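Letters of Laundry Workers' Organizer Go to Paquette Library

Jun 3, 2019

The Paquette Public Library has received 530 letters written by and to Graciela Cabral, who organized laundry workers in the town before the First World War and later spent years working for women's voting rights in the county. The collection was given to the library by her family and will be open to readers by the end of June.

Cabral was born in Paquette in 1884 and started work at a steam laundry when she was 12. By 1909 she was speaking at workers' meetings in English and Portuguese, and two years later she led a walkout over the length of the Saturday shift. The laundry owners agreed to shorten the day after seven weeks. Cabral lost her own job soon afterward and supported herself by taking in sewing.

Her suffrage work is less well known. Local histories have usually given the credit for the county campaign to a club that met in the homes of lawyers and merchants on the north side of town. The letters show that Cabral wrote to the club often, and that its officers did not always answer. In a letter from the spring of 1914 she asked that meetings be held in the evening so that women with jobs could attend. A short reply says the matter would be taken up in the fall. Nothing else in the collection mentions it.

She went ahead and held her own meetings in a rented room above a feed store. Handbills for two of them were folded in with the letters, both printed in two languages. One has a list of names penciled on the back with small amounts of money next to them, most of them a dime or less.

The collection also covers her later life. She taught evening English classes in the 1920s, ran for the school board and lost, and kept up a long correspondence with a cousin in Fall River, Massachusetts. These family letters make up the largest part of the gift. They deal mainly with rent, illness, weddings and the price of coal, with politics coming up now and then - often in a single angry line near the end. Cabral died in 1951.

Library staff have sorted the letters by year and placed them in acid-free folders. Those in Portuguese are being translated, and the translations will be filed with the originals. A few pages from 1918 have water damage and will be available only as copies. 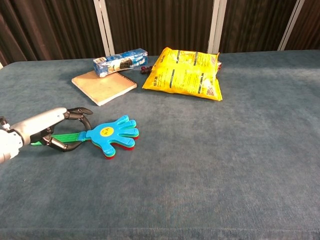 Lise Sandhu said the letters would change how the 1911 walkout is taught in local schools, where it gets one paragraph in the town history and Cabral's name is spelled wrong. She said she hoped the evening meetings would get the same attention, as the women who came to them had been left out of the county's account of the vote altogether.

The letters can be read in the local history room on the second floor during regular library hours. Readers need to sign in at the desk and may use pencils only. Photographs for personal use are allowed without flash. Requests for copies should be made in writing, and anyone with letters, handbills or family papers connected to the laundry walkout is asked to contact the local history desk.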